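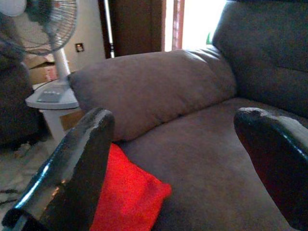
Cyclohexane conformations

Cyclohexane (C6H12) is a ring of six sp3 carbons, each bonded to two hydrogens. Drawn flat it looks like a hexagon, but a flat ring would force the C-C-C angles out to 120 degrees and eclipse every C-H bond. So the ring puckers.

Chair. Lowest in energy. Angles close to tetrahedral, all neighboring bonds staggered. Six axial hydrogens (three up, three down) and six equatorial ones pointing outward.

Boat. Higher in energy – eclipsed bonds along the sides, plus two "flagpole" hydrogens crowding eachother across the top. Not a true minimum. Twisting it a little relieves some of the strain and gives the twist-boat, which is.

Ring flip. One chair turns into the other by way of a half-chair and the twist-boat. Every axial position becomes equatorial and vice versa. Fast at room temperature, so only one proton NMR signal is seen; cooled enough, the signal splits in two.

Substituents. A methyl group prefers equatorial, where it avoids the 1,3-diaxial hydrogens. Tert-butyl even more so – it pratically locks the ring.

See also: Decalin, Ring strain, Newman projection

Last edited October 7, 2020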